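README for the Pidari Letters

Family letters between Skirevik and the Hamann settlement, with transcriptions and English translations

Last changed: 4 Oct 2026

What is in this collection

The Pidari Letters are letters, postcards and short notes which were sent between families in the harbour town of Skirevik and their relatives who had moved overseas to Hamann. The name comes from Pidari Street, where most of the senders in Skirevik lived and where the letters were later kept. The collection holds 1391 items. Of these, 1177 have a full transcription. The rest have only a catalogue entry and page scans. There are more than 4000 page scans, since many letters were written on both sides and then continued on the envelope.

I grew up with the language of Skirevik at my grandmother's table, but I went to school in another one, and English came third. This is important to know when you read the translations. I can hear how the sentences were spoken, but I do not always find the English for them. Where I was not content with my English, I say it in the notes field.

Files

letters.csv has one row for each item. Please open it as UTF-8, otherwise the vowels with marks will be broken.

transcripts/ has a plain text file for each transcribed item. The file name is the same as the item number in the table.

english/ has the translations, with the same file names. A transcript without a translation is not an error. It means that the translation is not finished.

scans/ has the page scans, sorted by box. The letters came in eight boxes and I kept this order, although it is not the order of time. Somebody before me put together the letters that belonged together for the family, for example everything about a wedding, and I did not want to lose that.

glossary.txt is a list of words that I could not find in any printed dictionary. Many are kitchen words, fishing words and names for relatives.

Columns in letters.csv

item: the number of the letter
box: the box in which it was found
place_from and place_to: Skirevik, Hamann, or a place on the journey
date_written: the date as the writer gave it, not corrected
language: the main language of the text
mixed: yes, if the writer changes the language inside the letter
hand: a code for the handwriting, not for the person
notes: everything that did not fit in the other columns

Please be careful with the column hand. Many people in Skirevik could not write, or could not write well, and they asked a neighbour or a teacher. So the same hand may speak for several families, and a mother may have a different hand in every letter. I have not tried to guess who was really speaking.

How the texts were transcribed

I typed the letters as they stand. Spelling mistakes are kept, and also missing commas, which means most of the commas. Crossed-out words are in square brackets. A word that I could not read is marked with a question mark in brackets. When half of a word is readable, I give that half and no more.

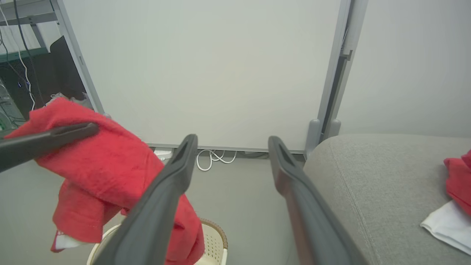

The mixed letters took the longest time. In the first years at Hamann the writers keep the old language and put in English words only for things which they did not have at home: the landlord, the payday, the streetcar. They write these words by ear, so that "landlord" has many different spellings, and some of them I understood only when I read them aloud. Later the English comes into the verbs too. There is a daughter who begins every letter in the old language, for politeness, and after the greetings she goes over to English and stays there. Her mother answers as if she had understood all of it.

For the search I made a normalised copy of each transcript with the Eltico tool, which brings different spellings of a word to one form. The normalised text is good for finding a letter, but please do not quote from it. It makes the writers sound as if they had all been to the same school. It also has trouble with prayers and blessings, where the spelling is older than in the rest of the letter.

About the translations

I translated closely where I could. A greeting such as "I kiss your hands and the doorstep" stays like this in English, although no English speaker would write it. I tried at first to put "with much love" in its place, and the whole letter became smaller. Jokes were the most difficult. Where a joke depends on the sound of a word, I give the plain meaning and explain it in the notes.

Some words have no translation at all. The word for the eldest aunt, who decides about marriages and also about soup, is left as it is. See the glossary.

What is missing

The letters do not show all of the migration. Families who quarrelled did not write, or they burned what they got. Letters from men at work are few, and they are short and mostly about money. Of the families who went on from Hamann to other places there is almost nothing. Please do not use the number of letters in a year as a measure of how many people left in that year.

Box order and dates sometimes disagree. Where a letter has no date, I left the field empty. An earlier version of the table had guessed dates, and this was a mistake of mine. They were taken out in April. If you have a copy from before then, please delete it.

Use and privacy

You may use the transcripts and translations for study, teaching and family research, if you name the Pidari Letters as the source. The scans may be used in the same way, but please ask before you print them in a book. Illnesses, debts and unhappy marriages are mentioned in many letters. A small number of items are closed at the wish of the families, and for them you will find only the item number and the box.

Corrections

Corrections are welcome, above all from readers who still speak the language of Skirevik. Please give the item number, the line and your reading. If you know a word from your own home in another meaning, send this also, even if you are not sure. I add such meanings to the glossary with the remark "heard at home".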